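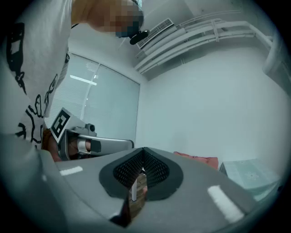
Barta Tea Notes
A small collection of home brewing records

Welcome, and thank you for stopping by! Barta is a set of 354 tasting notes on loose leaf tea, written down by two people who drink far too much of it (Shazia Awan and Shabnam Tanoli) and then tidied up into one plain table so that other people can sort it, chart it or just read it over a cup of something.

What's in it
Each row is one pot. You get the name of the tea, the kind (black, green, oolong, white or herbal), how much leaf went in, the water temperature, the steeping time, and a free-text note that runs anywhere from three words to a fairly long ramble. The notes cover 41 different teas, and some of them come up again and again, mostly the smoky blacks, which Shabnam can't leave alone.

Files
notes.csv – the table itself, one pot per row
teas.csv – the list of teas, with the spelling we settled on
changes.txt – what got fixed and when

Columns worth a word
The table has 12 columns and most explain themselves. "Leaf" is in grams. "Temp" is in Fahrenheit, taken in the kettle just before pouring, so the pot itself ran a bit cooler. "Steep" is in minutes and seconds. "Taster" is either SA or ST. "Again" is a plain yes or no: would we make it the same way another time?

Known problems
Shazia's early rows have no water temperature. She was going by the sound of the kettle back then, and we left those cells blank instead of guessing. Two teas were renamed by the shop partway through, and both names are kept in teas.csv. The herbal rows are thin and a little grumpy. Neither of us scored anything on a scale, so please don't go hunting for a rating column!

Using it
Take it, share it, change it, put it in a class handout if you like. A mention of Barta is kind but you don't have to. Please don't use the notes to sell tea under our names.

Updates
We add a new batch each November, once the weather turns and the big teapot comes back out. If you spot a typo or a steeping time that can't be right (there was a 90-minute sencha for a while, sorry), open an issue and one of us will check it against the paper notebook.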